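Lettre du foyer Hollton, rubrique du linge

Plier les chemises blanches sans perdre sa soirée

Depuis le mois de mars, le linge propre revient à notre étage en vrac et nous devons le plier nous-mêmes. Nous avons 112 chemises blanches pour le service de table, alors la méthode compte beaucoup. Ritu Sandhu, qui a travaillé longtemps dans une blanchisserie, m'a montré la sienne et je vous la transmets ici, avec mes mots.

Il faut d'abord une grande table propre. Je passe la main dessus avant de commencer, car une miette laisse une marque sur le blanc. On pose la chemise à plat, on ouvre bien les manches de chaque côté et on lisse le tissu du col vers le bas. Ritu insiste sur ce point : si l'épaule garde un pli, toute la chemise sera de travers.

Ensuite, on rabat un côté vers le milieu, puis la manche le long du corps. On fait la même chose avec l'autre côté. On plie enfin le bas vers le haut, en 2 fois, et on retourne. Le col se remet en forme à la fin, avec les doigts, sans tirer.

Ekkachai Phuthong préfère plier en trois, pour gagner de la place dans l'armoire. Les deux façons sont acceptées, mais je vous prie de ne pas les mélanger dans une même pile. Une pile contient 13 chemises au maximum. Au-dessus, elle tombe. 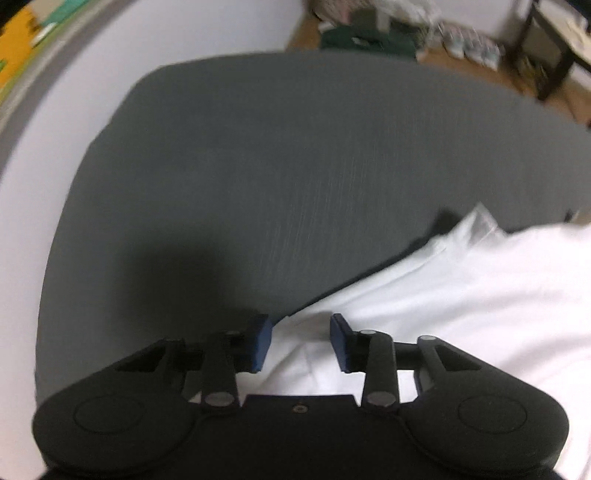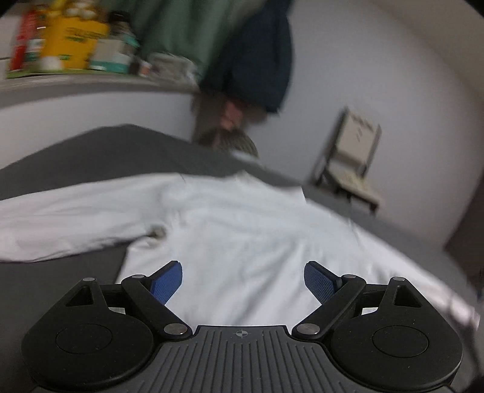
Du tissu blanc sur la table gris foncé.

Que faire d'une chemise qui a une tache ?
Mettez-la dans le sac de l'entrée, non pliée, avec un petit papier qui indique où se trouve la tache. Elle repartira au lavage avec le prochain envoi.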